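## Setting up the Davel table

I do this part early on a Sunday, with a coffee parked well away from the tabletop (ask me how I learned that!).

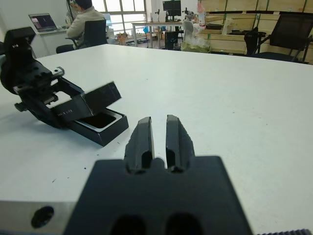
The Davel ships flat, and it wants more room than you'd think, so clear the floor before you open the carton. I like mine within reach of a big window, because daylight shows every bit of grit on a white matte top. Little dark specks like the ones near the open black box are easy to miss under a ceiling lamp, and they scratch if you drag something over them.

1. Stand the frame up and finger-tighten all the bolts.
2. Lower the top on. Get a second pair of hands, it's nearly 280 pounds boxed!
3. Check the level both ways, then tighten for real.
4. Wipe the top with a damp cloth and let it air-dry.
5. Set your boxes and trays down. Lift them to move them, please.

**Note:** Keep chairs and the laptop desk far enough back that you can walk all the way past the table. I leave 300 mm more than the Bakent sheet asks for.

**Caution:** Don't lean on the metal edge until step 3 is done. Mine shifted once and I still have the dent in my shoe.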